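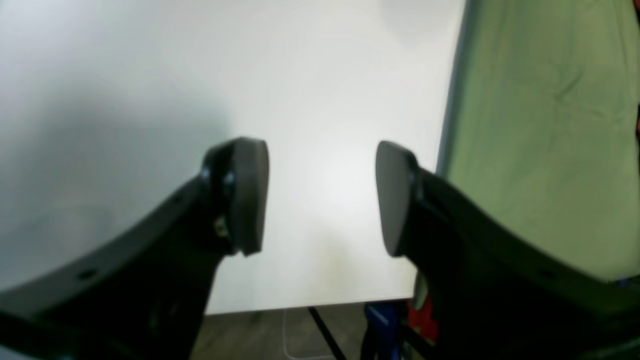 Why green, though, and why not just buy a blind like a normal person, was the first question after my talk, and I gave a rubbish answer, so let me have another go at it in writing.

My project (I called it Terora, mostly because the form wanted a title by noon) was about making one corner of the Drustcombe workshop nicer to be in. It's a big white surface with a lot of light on it, and by the middle of the afternoon I'd be squinting at my own notes. The brief said to change the feel of a space using textiles, on a budget of £20, without drilling into anything. That last bit ruled out most of my first ideas!

So, green. I tried three colours as small swatches pinned to card and looked at them morning and afternoon for most of March. The cream one vanished next to all that white. The navy looked lovely at nine in the morning and like a hole in the wall by four. Olive stayed olive, and it made the white look a bit warmer too, which I hadn't planned but will happily take credit for.

The fabric came from the remnant bin at Birhane — a piece 147 cm long, and I paid £11 for it. I hemmed the sides by hand first, hated the result, unpicked it all and did it again on the machine. The second go was much straighter. I didn't manage to iron it properly before hanging, so it has soft creases in it. I meant to steam them out, but I've grown fond of them and two people in my group said they'd leave them alone.

The white side is where I lost marks, I think. There's some yellowish smudging low down towards the middle and I spent a whole session on it with warm water, then washing-up liquid, then a melamine sponge. In my plan I'd written "clean the white" as a ten-minute job. Next time I'd give it an afternoon and ask what the finish is before scrubbing at it.

For the feedback part I handed out slips asking people to score how comfortable the corner felt out of 100. The average was 58 with the fabric taken down and 71 with it up. It's a small group and they all knew it was my project, so I wouldn't lean on that too hard. The written comments were more use: less glare, a bit cosier, and one asking for a lamp.

If I carry on in May I'd like to try a second panel in a heavier cloth, and I still need to return the clips I borrowed.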